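Laborbuch Greifdaten
Mittwoch, 4. März 2026
Lesezeit: 2 Min.

Heute weiter mit den Handgreifer-Aufnahmen für Hurnolar, Umgebung Schlafzimmer. Stand vor der Sitzung 1.215 Episoden, dazu kamen 152. Davon nach der ersten Durchsicht 65 mit durchsichtiger Verpackung, also genau die Klasse, bei der das Modell vom Oktober am schlechtesten war.

Auffällig wieder der Beutel mit den Wattestäbchen. Die Folie verformt sich beim Schließen, und die Schätzung der Öffnungsweite läuft dem Encoder hinterher. Bei Kartons passiert das nicht. Habe die Schließgeschwindigkeit auf 50 Prozent gesetzt – damit werden die Kurven glatter, die Episoden aber länger. 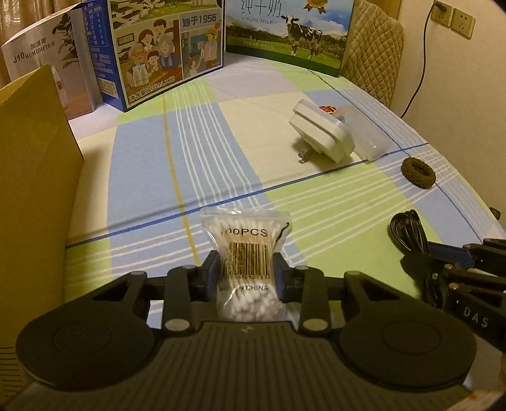 Die Synchronisation zwischen linkem und rechtem Greifer prüfe ich weiterhin von Hand am Anfang jeder Serie. Catarina Rocha meint, der Versatz komme aus dem Zeitstempel beim Schreiben und nicht aus der Kamera. Kann sein, ihr Skript aus Bekcombe liegt im Ordner vidal, noch nicht getestet.

Offen:
– Labels für »Beutel« und »Packung« zusammenlegen? Derzeit uneinheitlich vergeben.
– Trainingslauf einmal mit und einmal ohne die verlangsamten Episoden, gleicher Seed.
– Karierte Unterlage gegen eine einfarbige tauschen und dieselbe Serie wiederholen. Verdacht, dass das Tracking vom Muster profitiert und die Werte deshalb zu gut aussehen.

Rohdaten sind auf dem Server, Kopie geht morgen an Willville.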